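Defne Güler
September 23, 2023

Okay, computer people and non-computer people, come along, I have an old desktop open on its side and I have thoughts. Thread!

2/ First thing, and I say this every time: lay the tower down flat before you do anything inside it. I spent years working on them standing up like some kind of dentist. Dropped so many screws into the bottom. So many.

3/ Side panel off, cooler off, and now you can get at stuff.
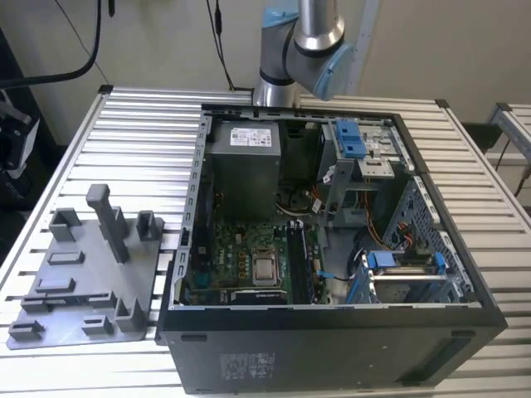
4/ I have a real soft spot for these office machines. You can buy them by the pallet. The Deltden surplus place out by the highway had them for 15 bucks apiece last December and I had to be physically steered back to the car.

5/ Blue plastic = the bits you're meant to grab. Latch on the drive cage, bracket around the hard drive. Squeeze the tabs, slide the drive out, done. My own home PC cost way more than this and makes me hunt for four tiny screws every time (yes I'm bitter)

6/ Somebody asked about the bare processor. You want to see the metal lid on top, clean, before a cooler goes back on. Old thermal paste comes off with rubbing alcohol and a coffee filter. Paper towel leaves fuzz. Ask me about the fuzz

7/ New paste: a blob the size of a pea. A small pea! My first one looked like I was frosting a cupcake.

8/ Also please don't poke the gold side of a memory stick with your finger. Hold it by the short ends. If it won't seat, check the notch, it's probably backwards. It's always backwards

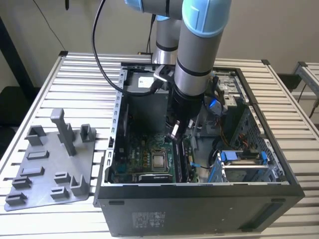
9/ Cables next. The thin blue one is SATA, that's data for the drives. Pull by the plug, never by the cable. The orange and red bundle I leave plugged in unless the whole cage has to come out, it's a pain to tuck back in neatly.

10/ Dust tip: hold the fan blades still when you use canned air. And do it outside. I did one in the kitchen once and we were wiping down the toaster for a week.

11/ For anybody asking what I do with them after: new SSD, a bit more memory, Linux, and they're perfectly nice homework machines. The last one went to my neighbor's kid, who named it Hovland. No idea why. Hovland is doing great

12/ Total spent on that one was 71 dollars, and 2 of those were for the sticker she wanted on the front

13/ Oh and write down which drive came out of which machine BEFORE you have a stack of them. Masking tape, marker. Ask past me how she knows

14/ Going to get a sandwich. If you have one of these in a closet, reply with the model and I'll tell you what memory it takes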